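목재 퍼즐 조각 트레이 정리 과제 중간 진행 보고
제출처: Irbridge 사업관리팀
작성: Sesberg 작업실
보고일: 2026년 4월 2일

1. 보고 범위
본 보고는 Ikel 교구 정비 과제 가운데 목재 조각의 트레이 수납 공정에 한정한다. 포장재 발주와 Bunnag 창고 입고 일정은 별도 문서로 제출한다. 직전 보고 이후 작업대 배치, 트레이 규격, 조각 투입 순서의 세 항목이 확정되었다.

2. 작업대 및 트레이
작업면은 크림색 무광 상판으로 통일하였다. 상판 뒤쪽에는 흰색 계열의 천을 드리워 배경을 단순화하였다. 트레이는 테두리가 올라온 얕은 흰색 플라스틱 제품이며 모서리는 둥글다. 밝은 목재색과 트레이 바닥의 명도 차가 커서 조각의 유무를 육안으로 판별하기 쉽다. 천 하단이 상판에 완전히 평행하게 놓이지 않는 점은 공정에 영향이 없어 조치하지 않았다.
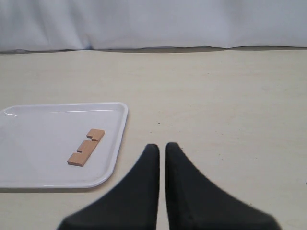
그림 1. 트레이 우측에 조각 1개가 놓인 상태

트레이 위치는 상판에 고정하지 않는다. 고정 지그를 검토하였으나 세척 때마다 탈착해야 하므로 채택하지 않았다. 대신 작업 시작 전에 트레이와 상판 앞쪽 모서리의 간격을 확인하고 점검표에 기입한다.

3. 수납 절차
조각은 트레이 바깥 상판에 먼저 내려놓고, 한 개씩 안쪽으로 옮긴다. 트레이 안에서는 넓은 면이 바닥에 닿도록 눕히고 조각끼리 겹치지 않게 한다. 세워 놓은 조각은 트레이 이동 시 넘어질 수 있으므로 수납 완료로 인정하지 않는다. 트레이 바깥에 조각이 남아 있으면 해당 회차는 미완료로 기록한다.
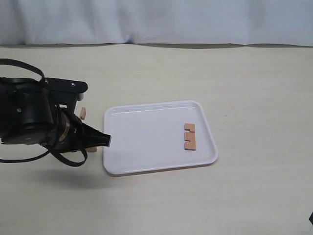 그림 2. 트레이 우측 안쪽에 나란히 눕힌 조각 2개. 트레이 바깥에 2개가 있음

시험 단위는 회당 조각 4개로 정하였다. 현재까지 84회분의 기록지를 접수하였으며, 기재 누락 여부를 대조하고 있다. 대조가 끝나지 않은 상태이므로 회차별 소요 시간과 완료율은 이번 보고에 싣지 않는다. 과제 전체의 수납 대상은 조각 4000개이고, 시험 단위는 본 작업에서 변경될 수 있다.

4. 확인된 문제
가. 표면 반사. 트레이 내면은 광택이 있어 조명 각도에 따라 흰 반사광이 길게 맺힌다. 반사광이 생긴 부분에서는 바닥의 이물이나 흠을 식별하기 어렵다. 조명 위치를 옮기는 방안과 무광 트레이로 교체하는 방안을 비교 중이다.
나. 표면 흠. 트레이 안쪽에 머리카락 굵기의 긁힘 또는 균열로 보이는 선이 있다. 손상 깊이는 측정하지 않았다. 균열로 판정되는 트레이는 사용 대상에서 제외한다.
다. 미세 얼룩. 트레이에 작은 갈색 점이 있다. 성분은 확인하지 않았으며, 마른 천으로 닦은 뒤 잔존 여부를 기록하도록 점검표를 개정하였다.
라. 테두리 근접 조각. 조각이 트레이 테두리 바로 바깥에 놓이면 집을 때 테두리와 간섭할 여지가 있다. 대기 조각과 테두리 사이의 최소 간격을 절차서에 추가할 예정이다.
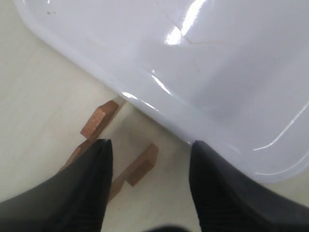
무광 트레이로 바꾸는 것은 찬성하지만 표면이 거칠면 나뭇가루가 더 끼지 않겠느냐는 의견이 Bunnag 측에서 들어왔다. 교체를 결정하기 전에 두 재질을 같은 방법으로 닦아 비교해 달라는 요청도 함께 받았다.

이에 따라 비교 항목에 세척 후 잔류물 확인을 추가하였다. 시료 트레이는 광택 제품과 무광 제품을 각각 준비하며, 비용은 기존 소모품 항목에서 집행한다. 추가 예산은 요청하지 않는다.

5. 향후 일정
기록지 대조, 재질 비교, 절차서 개정의 순서로 진행한다. 트레이 사양은 재질 비교 결과를 첨부하여 Irbridge의 승인을 받은 후 확정한다. 본 작업 완료 목표는 9월이며 현재 변경 사항은 없다.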